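Workshop News: Hand-Held Gripper Build

Members of the Claltura Shared Workshop will be aware that the ground floor has been given over, for part of each evening, to the hand-held gripper build. The management group has asked that a short account of the work be included in this newsletter, together with the arrangements that apply to other users of the floor until the end of August.

The project goes by the name of Stedunero. Its purpose is to construct a matched set of two-fingered grippers that a person can hold and operate directly, and to record how people use them on everyday tasks. The recordings will later be used to train a small bench-mounted arm, which is being assembled separately in the upstairs room. Funding for parts comes from the Beltrán bequest, which set aside $2918 for work in automation by members. Spending to date has gone mainly to motors, fasteners and printed housings.

Doors were chosen as the first subject. A locker has a handle, a lock, a key and a shelf behind it, and each of these asks something different of the fingers. The members involved considered building a test panel for the purpose and decided that the grey lockers beside the brick wall would serve just as well at no cost.

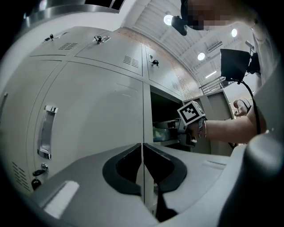

Early versions of the fingers were straight and flat. They closed well on boxes but slid off anything narrow, and keys proved particularly troublesome. The present fingers are curved, and the printing profile has been changed so that the inner surface is slightly rough. A full pair takes most of an evening to print on the Trolari machine, and members wishing to book that printer are asked to check the sheet before leaving a job on it overnight. The project holds two evening slots and will release any it does not need by noon.

The housings carry printed square markers, which allow the position of each gripper to be worked out afterwards from the recordings. Markers must be flat, clean and well lit. Several early sessions were set aside when a corner had begun to lift, and the markers are now checked before each start. Anyone who finds a loose marker on the floor should leave it in the tray at the sign-in desk. Please do not stick it back on, as a small change of angle affects every measurement that follows.

To date, 42 sessions have been accepted. The aim is to reach 100 before the arm is brought downstairs for its first trial. A session consists of opening a door, moving an item in or out of the compartment, and closing the door again. Sessions in which the item is dropped are kept and labelled accordingly, as the group regards them as useful.

The following arrangements apply while recording is under way. Keys are to be left in the locker locks. Cables crossing the floor are not to be moved or unplugged, and members should walk around them. Personal belongings should be stored in the cupboards near the kitchen during the evening slots.

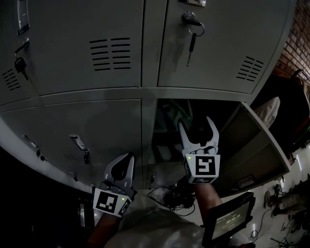
In response to the notice circulated in July, one member wrote that the project was welcome but that the evening slots fell at the only time many people with day jobs could use the floor, and asked whether recording could be moved to the mornings. The same member asked whether the finger designs would be made available to others in the workshop.

The management group has considered both points. Mornings are not practical for the people doing the recording, but one of the evening slots will be shortened and will now finish at 7:30 pm. The finger designs, with the print settings, have been placed in the shared folder under Stedunero, version 3. Members are free to copy and alter them for their own use, and are asked to note any changes in the file provided.

Requests to try the grippers may be left at the sign-in desk. A short safety briefing is required beforehand.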